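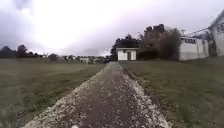 Path straight toward the shed, gravel edges both sides, overcast.

How to train a path follower from labels you draw yourself (quick version)
Posted Thursday, January 4, 2018

Writing this up fast before I forget the steps. Method is the Storkby one: small net looks at one forward view, spits out a steering offset, nothing else. No map, no GPS.

What you need
A folder of forward views. We used 149.
The Sirkix labeller, or anything that lets you click a polyline.
A machine with a half decent graphics card.

Step 1. Sort first
Chuck anything badly blurred. Grass going soft down one corner is fine, leave it in. Don't throw out the grey days. Flat light is good, no hard shadows for the net to latch onto. We were left with 127.

Step 2. Draw the centre line
Click up the middle of the darker packed part, bottom to top. NOT halfway between the two grass edges. On a path like this one the left gravel strip gets wide close in, so the grass midpoint drags your line off to the left. Got this wrong the first time, had to redo the lot.
Stop where the path gets too thin to be sure of. If it looks to slip past the left of a building, don't guess the rest.

Step 3. Crop
Cut off the sky. Horizon sits a bit above halfway in ours, so we keep the bottom half only. Skip this and the net learns the shed. Ours did, steered beautifully at the shed and was useless everywhere else.

Step 4. Flip and shift
Mirror every view, flip the sign of the offset. Then shift sideways by small random amounts and correct the label to match. Shifting matters more than teh mirroring.

Step 5. Train
Settings in the Sarkar config file. Hold out whole runs, never single views, neighbours look too much alike. Takes roughly 2 hours.

Step 6. Check
Draw the predicted line back over the held-out views and look at them by eye. The error number hides a lot. 7 of ours went wrong, mostly pale gravel read as path. Relabelled the simliar ones, trained again, better but not fixed.

Still to do: wet surface, and the Nurninska loop, where the colour of the path is nearly the same as the edges. Probably June.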